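The Grundby Ten-Inch Bamboo Steamer

412 shares | 27 comments

If you have been with our little shop for a while, you already know how I feel about steaming. My aunt Pouran Asadi steamed everything, from buns to fish to yesterday's rice, and I grew up thinking that was just how kitchens smelled! So when the Grundby finally came in I took one home the same evening, and I have hardly put it away.

It measures 10 inches across and sits nicely over most woks and wide pots. Bring an inch or two of water to a simmer, line the floor with cabbage leaves or paper, and leave some room between your buns (they puff up more than you'd think).
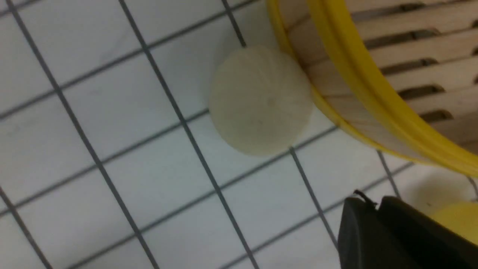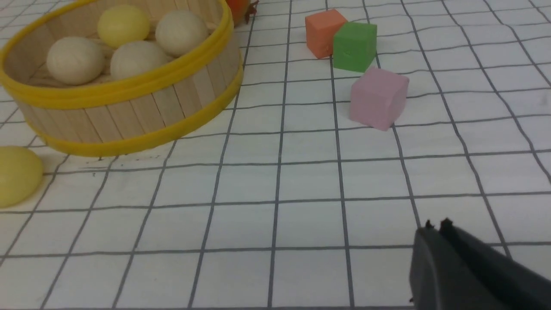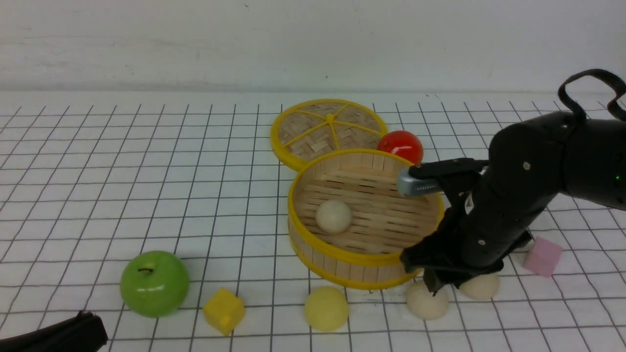

Before the first use, rinse it well and steam it empty for ten minutes. After that, warm water and a soft brush will do. Please don't put it in the dishwasher, and don't stack it away damp. Mine lives on top of the refrigerator, where the air can get all the way around it.

Zohreh Nouri wrote to ask if it works for dumplings straight from the freezer, and yes, it does, just give them a few extra minutes. Mahnaz Amini does sweet potatoes in hers and tells me she'll never boil one again.

Item number 1329. Extra tiers and the Fitov liners (93 to a pack) are sold separately. We expect the next delivery in December, so if you'd like one put aside, send a note to Soudabeh at the front desk and she'll write your name down.

27 comments | Share this page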